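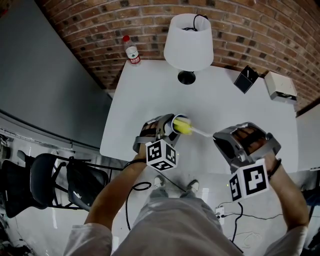

Kowalczyk

Washing up, cups mainly. Can a machine do it for you yet? Short answer – not in my kitchen.

Cups are the hard bit. Lay it on its side, grip it low, bottle brush straight in till the sponge touches the bottom. Twist, don't scrub. Hold the brush by the very end of the handle or you knock the rim. Two grippers can hold cup and brush like that, with a person's arms doing the moving. Take the person away and it's another story.

Been reading up on the Meltov kitchen arm. They say 1,000 practice cups before it got the twist right, and it still takes nearly 7 minutes a cup. I do one in the time it takes the kettle to click. Zomico's is quicker but wont touch anything with a handle.

Things that do help now:
Sponge-head brush, not bristles, for anything glazed.
Tea stains – 2 spoons of bicarb, warm water, leave it overnight.
Stand brushes head up to dry. Head down they go sour.
New sponge head after 50 washes or so, sooner if it smells.

Floors a machine can have, mine does them at teatime. Folding, no. Will look at teh Troltico one in December if the price drops.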